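Workshop notebook – flow rack, upper level
Maricel Marquez, July
4 comments · 1 share

Carried on with the rack after lunch. The upper lanes had been on my list since the Zilia order went out, mainly the spacing between crates and the state of the rollers.

Took everything out of the Ong crates and moved it to the bench by the door. Job number for the contents is 2803, written on the lid of the parts box. Please don't put any of it back yet, I still want to sort the fixings by length.

Two sorts of blue crate in use up there. One has the ribbed grid on the side and a thick rolled rim. The other has a flat rim that turns outwards, with tall ribs and wide smooth panels between them. They don't stack well with each other and I'd like to stop mixing them on one lane.

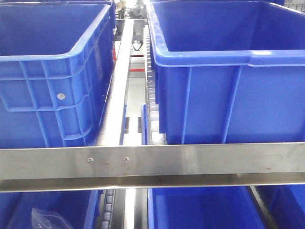 Upper level, both crates empty, rail and rollers in the gap.

The ribbed crate has a small round disc set into one of the side panels. Haven't found out what it's for. Flimbridge supplied that batch so I'll ask them when I ring about the spare rollers. Left it on for now.

Wiped down the steel rail along its full length. Spun the rollers by hand where I could reach – two felt gritty near the front, the rest I was happy with. Marked the gritty ones with tape on the underside. Rokmont part number ends 282, old packet is in my drawer.

To do:
– new labels for both crates, front face only
– order rollers
– decide which crate type stays on the upper level. My vote is the flat rim, easier to grip from the step
– check the label roll, it was 1000 when new and looks thin

Stopped at half four. Lower level not touched.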